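Dirnusard 900 Bench Top

Product code: DN-900
Category: Work surfaces / Bench tops and frames
Supplied by Pililska

Overview

The Dirnusard 900 is a flat bench top for packing stations, print finishing, sewing rooms, light assembly and general shop use. It is sold as a top only or as a set with the Hitton steel frame. The core is high-density particleboard with a matte laminate face and a balancing sheet on the underside. Edges are banded on all four sides. Tops leave the plant with pilot holes for the Hitton frame. Undrilled tops can be ordered under code DN-900U at the same price.

Specifications

Depth: 900 mm
Widths: 1200, 1500 and 1800 mm
Thickness: 28 mm
Face: matte laminate, light gray or white
Underside: plain balancing laminate
Edge band: 2 mm, color matched
Corner radius: 3 mm
Load, evenly spread, on Hitton frame: 236 kg
Load, single point at center: 117 kg
Surface heat limit: 120 °C for short contact
Flatness: within 1.5 mm across the full width

Load ratings apply to the 1500 mm width with all frame bolts fitted. For the 1800 mm width, the Hitton center leg is required. Tops used on trestles or on frames from other makers are not rated.

Frame and height

The Hitton frame is welded in two end sections joined by a pair of cross rails. Height with standard feet is 676 mm to the underside of the top. Screw feet give 40 mm of upward travel. Set the feet after the bench is in its final position, then tighten the lock nuts. A bench that is leveled first and dragged afterward will need to be leveled again.

Two or more benches can be run side by side with the Majimbun joining plate. The plate fits under the seam and takes four screws per side. It draws the tops level with each other but does not correct a difference in leg height greater than 3 mm.

Choosing a finish

Light gray hides pencil marks and paper dust better than white. White gives higher contrast for inspecting dark parts and fabric. Both faces are low glare and suit overhead strip lighting. Gloss is available on orders of ten or more tops.

Batches can differ slightly in shade. Order all tops for one room together, and quote the batch number on the underside label when adding to an existing run.

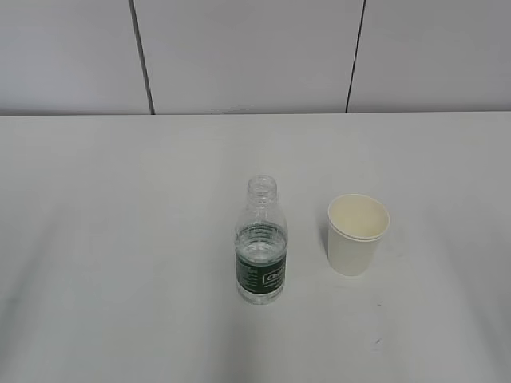 Fitting against a wall

Leave a gap of at least 5 mm between the back edge and the wall. Where power or data leads drop behind the bench, allow 30 mm or order the top with a rear notch. Notches are cut at the plant and banded. Notches cut on site expose the core and must be sealed with varnish or silicone the same day.

Do not screw the top to wall panels. The frame has two rear tabs for fixing to studs or masonry.

Cleaning

Wipe with a damp cloth and mild soap. Alcohol may be used for ink and adhesive. Scouring powder and abrasive pads will polish the matte face and leave shiny patches that cannot be removed. Bleach should be diluted and rinsed off within ten minutes.

Service notes

"Most returns we see are swollen edges from water left standing at a damaged band," writes Jacobus Venter of the Pililska parts desk. "Replace the band when it lifts. The strip costs very little and irons on." Replacement band is sold in 5 m rolls, code DN-EB5.

Delivery

Tops ship flat, face to face, with foam sheet between. Stock widths leave within some 10 working days. Notched tops take an extra week. Check the corners before signing. Corner damage must be reported within 48 hours with the batch number.

Related items

Hitton steel frame, 1200 / 1500 / 1800
Hitton center leg
Majimbun joining plate, pair
Dirnusard edge band, 5 m roll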